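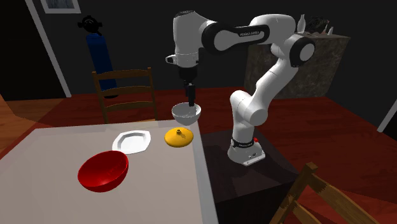 Vol. 20, No. 2

Plelline Library to Close for Floor Work

The Plelline public library will close on Wed 16 September while crews replace the floor in the main reading room. The work is expected to take two weeks. The children's room, which has its own entrance on the parking lot side, will stay open on its usual schedule.

Some 1,000 books from the local history shelves have been moved to the Bornidby branch. Readers can ask for them at the desk there, but they can't be checked out.

The old floor was damaged in June when a pipe burst under the restroom hallway. Branch manager Getsemaní Manríquez said the boards near the windows had started to lift and two reading tables had to be taken out.

"We patched it over the summer, and the patches are coming up," she said.

Items due during the closing will not be charged late fees. The outdoor book drop will be emptied every morning. Holds can be picked up at Bornidby or at the Skondero branch, where evening hours have been extended to 8 p.m.

The chess group led by Zlatko Obradović will meet at Skondero until the room reopens. Parking there is limited to 65 spaces, shared with the post office.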